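Teaching a Robot When to Look Again

At the Alexiou lab in Stolavdale, most of the work is moving things from one container to another. The objects are ordinary and so are the containers, which come from the same kind of store where anyone might buy a basket for the hall closet. Periklis Margaritis, who leads the group, says he stopped using specially made test objects years ago.

"The special ones were easy to see and easy to hold," he said. "Then we'd take the same program to somebody's kitchen and it would fall over."

The project he is running now, called Mornotach, deals with a narrow problem. A robot arm picks its target from a camera view, then moves in. During the last part of the move, the arm and the container often block that view. Most programs carry on with what they saw before. Mornotach lets the robot stop short, compare what it sees with what it expected, and decide whether to go on or back off and look from another angle.

Athina Karamanlidis wrote the part that makes the decision. It gives each planned grasp a score, and the score drops as the view gets worse. If it falls too low, the arm pulls back. Her first version pulled back almost every time. "It was very careful and it never picked anything up," she said. She spent most of last November finding a better cutoff.
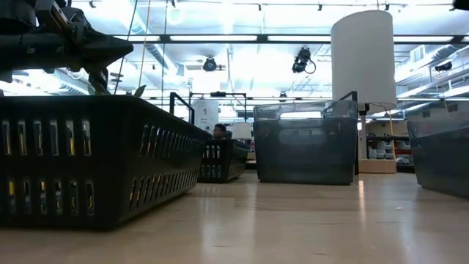

Why not just add more cameras?

Extra cameras help with the wide view, but the blocked part is usually down inside the container, close to the fingers, and a camera across the room can't see over the wall any better than the first one could. More cameras also mean more calibration, and a home robot is unlikely to have a ceiling full of them to rely on.

The group tested the method over 500 attempts, half with the second look turned on and half without. The failure count was 47 without it and 40 with it. Margaritis doesn't call that a large gain. What interested him more was the kind of failure that went away. Knocking a container out of place, which used to ruin the next several attempts as well, became rare. Missed grasps stayed about as common as before.

The cost is time. A second look adds 2 seconds to an attempt, and more when the arm has to swing to a new angle. Kimutai Nzioka, who runs the trials, thinks that is fine for a home and too slow for a warehouse.

Joaquim Brandão, an engineer at the automation firm Wernard, has read the group's draft and is not fully convinced. He would like to see the same comparison with soft objects, where a small error in position matters less – and where, he suspects, the second look would make no difference at all.

Karamanlidis agrees that it's a fair point. Soft objects are next on her list, followed by containers with lids. Lefteris Pappas, a student in the group, is already working on the lids and has asked for another month.

The draft goes out for review on 24th October. Until then the arm is booked every afternoon, and Nzioka has a list of repeat trials to get through before anyone is allowed to change the settings.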